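Handling Rules: Frequently Asked Questions

Maintained by Akosua Dankwa and Wumpini Ayaaba for the Dovora sites. Last reviewed in February. If your answer isn't on this page, ask before you record, not after.

Do we really need written rules for a hand-held gripper?
We had our doubts too. Then we went through 2,813 recordings from Lellow and Onis and found people gripping the same bag five different ways. So yes, a few rules. We've tried to keep it to a page.

Is there an official standard we have to meet?
Not that we've been shown. Vendors like to say their kit is "aligned with best practice" and go quiet when you ask whose. What you're reading is a house rule and claims to be nothing more.

How many tries per item?
3. If the third one fails, log it as a fail and move on. Please don't keep going until you get a nice one.

Can I delete the bad ones?
No. Delali Alhassan was once sent a batch with a 95 per cent success rate and sent it straight back. Soft goods don't behave that well.

What counts as a proper grip on cloth or sacking?
Both fingers on the material, with a fold held between them. Hooking a finger through a loop or handle doesn't count, even if the item lifts.
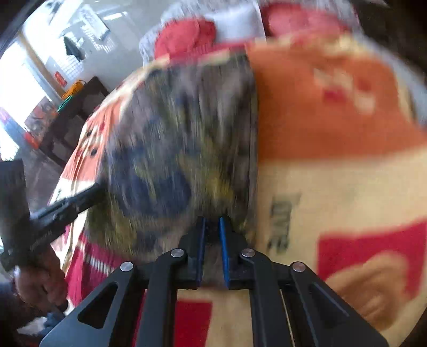

Soft item, pinch grip: a fold held between the two fingers, printed sack at right.

Can my other hand be near the item?
Near it, yes. Holding it up or feeding it into the fingers, no. Note any help in the log, even a nudge.

Does it matter if the picture is blurred?
Less than people think. Move at your normal speed. We would sooner have honest blur than a slow-motion performance.

Will 500 recordings be enough to train anything?
Fung's brochure says so. Hye-jin Ki has asked for the evidence and is still waiting.

Who can change these rules?
Philomena Mahama signs off on changes. Send her the rule number, your wording and a recording that shows the problem.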